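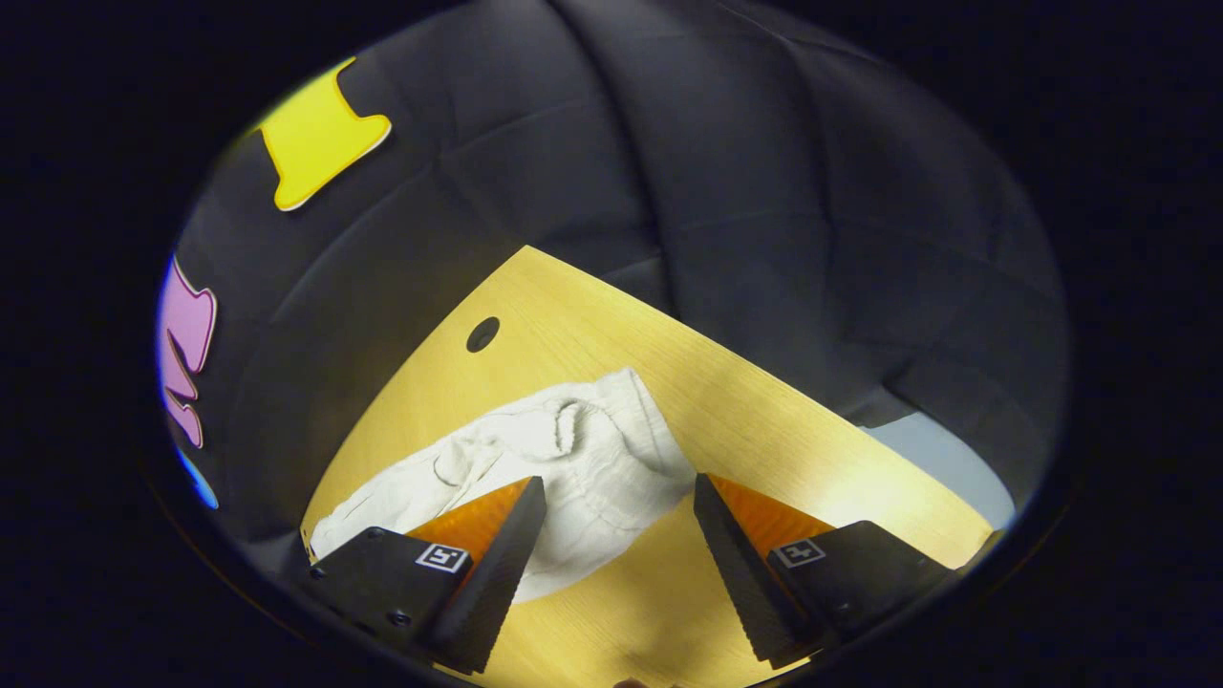
Gunnel Bråten
Textile teacher, Skjelbred

Books > Home Skills > Cloth and Clothing > Chapter 2

Print this chapter | E-mail this chapter

CHAPTER 2
Folding on a Flat Surface

Drop a piece of white cloth on a table and look at it for a moment before you touch it. It has hills and valleys, a ridge where the fabric has rolled over itself, and a corner somewhere that has wandered off on its own. All of that came from letting go! Cloth has no shape it wants to keep, and this is what makes it such a pleasure to work with and such a nuisance to put away.

In Chapter 1 we sorted and shook. Now we come to the part I have been looking forward to, the fold itself. By the end of the chapter you should be able to take any heap of plain cloth, find its edges, open it out and fold it into a shape that stacks. We shall start with squares and rectangles and move on to trousers, which frighten people far more than they should.

2.1 Finding a corner

A bunched cloth gives you very little to go on. Colour helps when there is a print or a border, but with plain white you have only the light. Look for the bright places, where the fabric stands up, and the soft grey ones, where it dips. A corner that sticks out past the rest is a gift — take hold of it and lift gently. If none is showing, pick up any edge and run it through your fingers until it turns.

Once you have one corner, follow the hem to the next. Don't grab across the middle. Beginners nearly always do, and the cloth simply bunches again in a new place.

2.2 Laying out a long garment

Trousers want a table, and they want to lie along it, with the length running from left to right in front of you. Put the waist at whichever end suits your stronger hand. Tuva Björklund, who taught me at Humasside, was left-handed and did everything the other way round from the rest of us, and her piles were the straightest in the building.
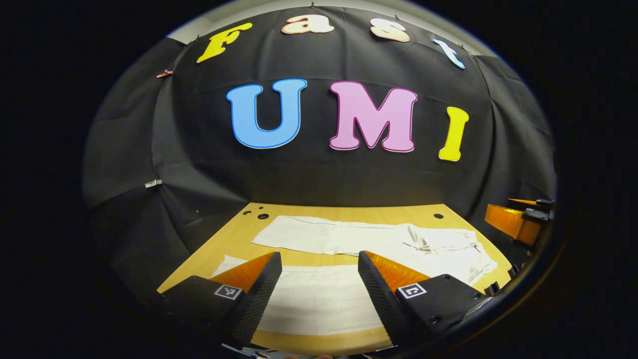 Fig. 2.1 A long white garment, much like a pair of trousers, laid along a wooden table, with more white fabric in front.

Look closely at the ends. Wrinkles love to collect there, and a fold hidden under the cloth will throw out every fold you make after it. Smooth from the middle outwards with the flat of your hand, and lift the end and lay it down again if the fabric has doubled over. Pressing harder won't help.

Then bring one leg over the other, seam to seam, and stop. Step back and look along the edge. Is it straight? If it is, you have done the hard bit, and the rest is halving: hem to waist, and once more if your shelf is narrow.

Try this

Take a tea towel and a pair of plain trousers. Drop both on the table, mix them up well, and sort them out using only the steps in 2.1 and 2.2. Do it slowly the first time. Then swap with a partner and compare your edges.

2.3 When two cloths look like one

White on white is the real test, and I still enjoy it enormously.

Contact: Stultirmont School Books | Copyright Gunnel Bråten | Back to top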